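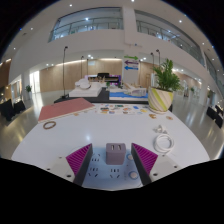
**frontdesk_drifter**
2024-03-27

Automation has finally hit the floor crew at Lidley and I need to hear from people who've been through it. Background: we reset tables. Visitors mess stuff up, we put it back. Since February half my shift is "demos" for Farnis – you hold their gripper, do the job with the gripper instead of your hand, put it back, do it again. Yesterday was the little cube charger with the two USB ports, on the power strip. Two ribbed pink fingers, one each side of the cube, over and over. Did 108 before lunch. Target for the site is 4000. Supervisor says it's "just another duty" so same pay, same grade. Is that normal?? And what happens to us when they hit the 4000

**pallet_ghost**

Same pay, lol. Of course. You're training the thing that does your job. We did this at the Pliltodham warehouse, different outfit, and hours got cut after. Not all of them. Mine though

**tamsin_no_more_nights**

don't scare the guy. At our place nobody lost hours, they just moved us to customer stuff. Some liked it. I hated it, I took a reset job so I would'nt have to talk to people

**mezzanine9**

Get the duty in writing. Seriously. If it's a new task with a quota it should be in your job description, and if there's a bonus for the supervisor on that quota you want to know that too. Ask how many of the 4000 are yours.

**frontdesk_drifter**

Asked. They track it per person on the Tabrizi app, there's a leaderboard. I'm at the bottom half because I'm careful. Guy at the top slams through them and half get thrown out on review, but the board counts the raw number

Also my wrist. You can't use it like a hand, you sort of aim your whole arm and squeeze. Eight hours of wiping tables never did this to me. And they want all the clutter left out around the job, folder, stickers, cable, plant, so you're reaching past stuff all day
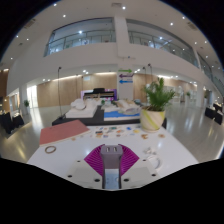 and when I said can we rotate every hour they said rotation messes up the schedule. So now I do a long block, then go back to normal resets with a sore arm, and the resets are behind because three of us were on demos. Visitors complain, we get the complaint. That part bugs me more than the robot tbh

**pallet_ghost**

yep. that's exactly how it started with us

**cordless_kev58**

Unpopular opinion – I did this for a year and it was the best gig in the building. Sat down, headphones in, no customers. You're annoyed at your schedule, not at automation. Fix the schedule.

**mezzanine9**

@cordless_kev58 you sat down. OP is reaching over a table with a target. Not the same job.

**cordless_kev58**

fair, didn't know about the leaderboard. That's dumb, rushed demos are junk anyway. Farnis should want that fixed more than you do. Take it to them, skip the supervisor

**tamsin_no_more_nights**

do NOT skip the supervisor. copy them in at least. And report the wrist today, before it gets worse, get it logged

**frontdesk_drifter**

Ok. Logged the wrist. Emailed about the leaderboard, copied everyone. Asked for it in writing what happens to floor hours after the 4000. Will post when I hear somthing. Back on at 8 tomorrow, chargers again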